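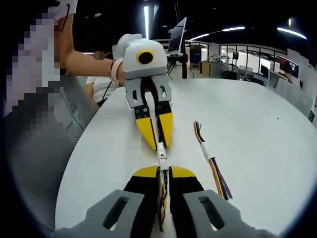

3.2 Laying out and straightening the bundles

Small wire bundles are awkward things to care for, and anyone who has pulled one out of a shipping bag will know the feeling of holding something that wants to be in five places at once. The bundles in our study came to us from the Lostton workshop folded over and tied with paper bands, and a good deal of the work reported here went into the plain business of getting them flat, straight and facing the same way before anything could be measured. We did this on large, pale tabletops, after an early and rather tiring spell on a dark bench where the black strands were easily lost. Figure 2 gives a fair idea of the difference between a bundle that is held out and one that is left to itself: the first is stretched along the middle of a white table with a white connector at its end, while the one lying loose on the right, with its orange, yellow, purple, blue and black strands, fans out at both ends. The spread of the free ends is the quantity we call splay, and it is the subject of most of what follows.

We should say a little about how a layout was carried out, as the order of the steps matters more than we had expected. The paper band was cut and taken away first. The connector was then set down at the far end of the table, with its latch facing up, and the strands were drawn back toward the near edge in one slow pull. Quick pulls were tried in November and given up, as they tended to tighten any crossing near the connector into a small, stubborn knot that then had to be teased apart by hand. Once the bundle lay straight it was left alone for 104 seconds, a figure we inherited from the older Dutar procedure and saw no reason to change, and the splay was read off a paper scale slid underneath the free ends.

In all, 570 layouts were completed. Of these, 500 used bundles with a single connector, and the remainder used bundles with 2 connectors, which behave differently enough that we treat them separately in Section 4. Guoqing Hou and Graciela Daza went through the notes for every layout and marked those in which a strand had slipped under its neighbors, a condition we had at first lumped together with ordinary crossing. We are grateful that they insisted on splitting the two. A crossed strand generally comes free when the bundle is drawn out again – a tucked one has to be lifted over, and the person doing the lifting nearly always disturbs the strands on either side.

Color turned out to be a help and a nuisance in equal measure. Bright strands are easy to follow from one end to the other, and people in our group tended to straighten them first, leaving the darker ones for last. We tried asking everyone to begin with the dark strands, using bundles supplied by Kemivau, and the layouts took longer but needed fewer corrections afterward. We would not want to make too much of this, given that the same bundles had been handled several times by then and had perhaps softened a little.

Finished bundles were stored flat in the shallow Benítez trays, one to a compartment, with the connector always in the left corner. Where a tray was full we started another, even for a single bundle. Stacking two in one compartment saved space but brought back the tangles we had just spent a morning removing, and those layouts had to be repeated.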